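Equipment planning report, bimanual cell, Rirkari program
Period ending February
Prepared by Stelios Pappas for Jarosław Baran

1. Spending to date

The equipment line for the period closed at 1,283 against the approved amount, all of it consumables and small parts. No capital items were ordered. The Bakier quotation for replacement gripper fingers was received and is valid for 42 days. The Zawadzka quotation for the same parts is lower per set but excludes shipping, and we have asked for a revised figure.

2. Spares

Current practice is to hold one set of gripper fingers per arm and no spare wrist cable.
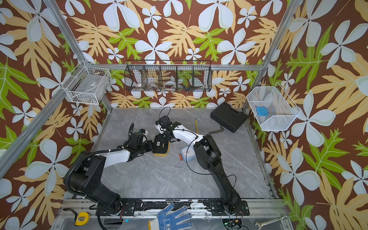

We propose to change this. Lead time on the wrist cable is 18 working days from either supplier, and a failure on one arm stops all two-arm work for that period. Two spare cables and one additional set of fingers would cover both arms. The request is for 200 from the unspent travel line. A spare wrist camera was considered and dropped from this request - it can be bought from stock when needed.

3. Second cell

The requirement for a second cell has not changed since the last report: two arms on a common mounting plate, an extrusion enclosure, and the same working area as the present one. Plisel has offered the extrusion cut to length or as stock bar. Cut to length is preferred. We do not have a saw suitable for the posts and would have to book outside time.

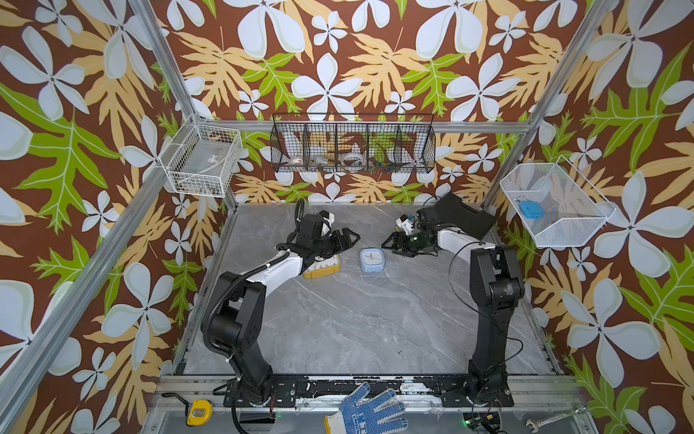 The enclosure budget for the second cell has been drawn up as a separate sheet, with frame, tabletop and wall fittings listed individually. Wall fittings were left out of the original estimate and have been added. The allowance is for three wire units as in the present cell, with the long one on the back wall divided into five compartments, and one smaller basket on each side wall. Hand tools are also on the sheet, as the tape measure and wrench kept on the front ledge would otherwise be shared between cells. Task objects such as clocks are charged to consumables and do not appear.

4. Decisions requested

Approval of the transfer in section 2.
Choice of supplier for the fingers before the Bakier quotation lapses.
Confirmation that the second cell may be ordered in two parts, enclosure first and arms after.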